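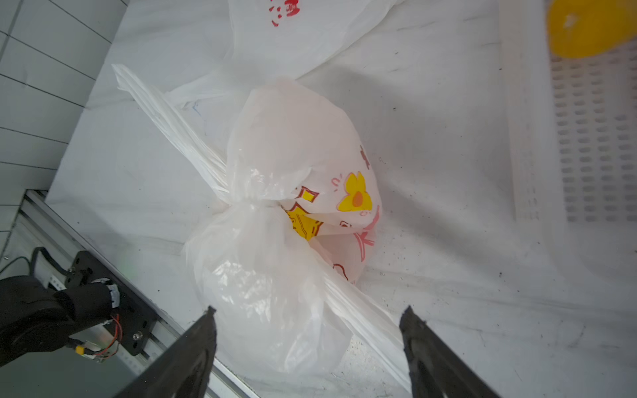

レジ袋をためる、結ぶ、使い切る
発表者用メモ(持ち時間30分、質疑は別)

スライド1 表紙
あいさつ。名前と所属だけ。自己紹介は短く。
今日の話はレジ袋のしまい方に限る。エコバッグの話はしない。質問が出たら最後にまとめて受ける。
配布資料は1枚。裏面に結び方の手順が載っていることを先に言っておく。

スライド2 きっかけ
Cerkexの社員寮で共用キッチンの片付けを手伝ったときの話から入る。
流しの下の引き出しが開かなくなっていた。原因は奥で引っかかったレジ袋。
全部出して床に並べた。153枚。
この数字を言ったら少し間を置く。会場に「自宅に何枚あると思いますか」と聞く。手は挙げてもらわなくてよい。
そのうち、破れや汚れで使えなかったものが11枚。残りは全部使えた。つまり捨てるべき物が多かったというより、使える物が取り出せない状態だった。

スライド3 袋がたまる場所
流しの下、冷蔵庫の横、玄関の棚、車のドアポケット。
場所が分かれていると、持っている量が分からなくなる。
まず1か所に集める。集めるだけでその日は終わってもよい。
寮の場合は引き出し一つに決めた。入りきらない分は翌月のごみ出しで先に使った。

スライド4 たたむ派と結ぶ派
三角にたたむ方法はよく知られている。見た目がそろい、かさも小さい。
欠点は時間。空気を抜いて、縦に細く折って、端から三角に折っていく。慣れても手は止まる。買い物から帰って冷凍食品を片付けながらやる作業ではない。
結ぶ方法は、かさは増えるが早い。持ち手同士を一回からげて締めるだけ。
どちらが正しいという話にはしない。家の中で方法がそろっていれば十分。
(実演用の袋はこの時点で机の上に出しておく)

スライド5 結び目の話
ここは実演。ゆっくりやる。
1 袋を平らに置き、底から手のひらで空気を押し出す。
2 縦に二つ折り、もう一度二つ折り。
3 持ち手の側を上にして、ゆるく一回結ぶ。
4 持ち手の先は必ず少し残す。
残した先を引けばほどける。短く切り詰めるように固結びにすると、次に使うときに爪でほどくことになり、結局は破る。
空気が残ったまま結ぶと丸くふくらむ。引き出しの中で転がり、ほかの袋を押し上げる。中身が入っているのか空なのかも見ただけでは分かりにくい。
前の列の人に一つ渡して、ほどいてもらう。ほどけなくても急がせない。

スライド6 空の袋と中身のある袋
前のスライドの続き。ここは声を少し大きく。
結んだ袋を開けずに捨ててしまう失敗がある。寮でも一度あった。白い袋に入れて結んであった洗濯ばさみが、ごみと一緒に出された。
対策は単純で、結ぶのは空の袋だけと決める。中に物を入れた袋は口を開けたまま立てるか、別の入れ物に移す。
どうしても結んで置くなら、結ぶ前に油性ペンで中身を書く。書く位置は持ち手の近く。胴の部分に書くと、しわの中に入って読めない。
印刷のある袋は、絵や文字に重ならないところを選ぶ。

スライド7 白い袋と柄のある袋
半透明の白い袋は、台ふきや白い布の上に置くと見落としやすい。片付けの作業台には色のついた布を敷くと楽。
花や星のような絵が印刷された袋は、子どものいる家では用途を決めやすい。「絵のついた袋は着替え用」と決めたら、子どもが自分で選べるようになった家がある。
店名の入った袋を人に渡すときは気をつかうという声もある。好みの問題なので、深入りしない。

スライド8 大きさで分ける
分け方は大、中、小の三つまで。四つ以上にすると続かなかった。
大は台所のごみ箱。中は洗面所と靴。小は生ごみと濡れた物。
小がいちばん早くなくなる。小だけ別の場所に置いてもよい。
Plironの仕切り箱を使った例を見せる。菓子の空き箱でも同じことができると必ず言う。買い物をすすめる会ではない。

スライド9 上限を決める
寮では8月から、引き出し一つに入る分だけにした。
あふれたら新しい袋を足さず、先に古い袋をごみ用に回す。
古い袋は折り目から弱くなる。引き出しの底の袋から使う。手前に足して奥から取る形にすると入れ替わる。
Ülle Butkienėさんの助言はここで紹介する。「袋の数より、次に手を入れたときに一枚だけ出てくるかを見る」。このまま読み上げる。
同じ建物のPlarkar側の給湯室でも試してもらった。こちらは引き出しがないので、壁に掛けた筒状の布袋を使った。下の口から一枚ずつ引き出す。結んだ袋は口で詰まるため、この場合はたたむほうが向いていた。

スライド10 続かなかったこと
枚数の記録表。4週間でやめた。書く人が決まっていなかった。
色別の分類。白がほとんどで意味がなかった。
入れ物に細かい字のラベルを貼ること。大、中、小の一文字に直したら読まれるようになった。
失敗の話は削らない。時間が押したらスライド7を飛ばす。

スライド11 持ち帰ってやること
今夜、袋を1か所に集める。
破れたものと汚れたものを除く。
結ぶか、たたむか、家の人と決める。
入れる場所を一つ決める。

質疑用の控え
「結ぶと跡が残って、ごみ箱にかけにくくないか」
ゆるく結べば、手で広げる程度で使える。きつく締めた袋は小さなごみに回す。
「においのついた袋は」
取っておかない。魚や漬物を入れた袋はその日のごみに使う。
「穴の確認は」
口を持って空気を入れ、軽く押す。食品や濡れた物に使う分だけ確かめればよい。
「紙袋も同じ場所でよいか」
分ける。紙袋は立てて入れるほうが取り出しやすく、レジ袋と混ぜると間に挟まって見えなくなる。

会場の準備
机は前方に一台。白い布しかなければ、色のついた紙を上に敷く。
実演用の袋は大きさ違いで用意し、結んだものとたたんだものを先に作っておく。
配布資料の残りはJuškaの受付に預ける。
終了後、実演で使った袋は数がそろっているか見てから箱に戻す。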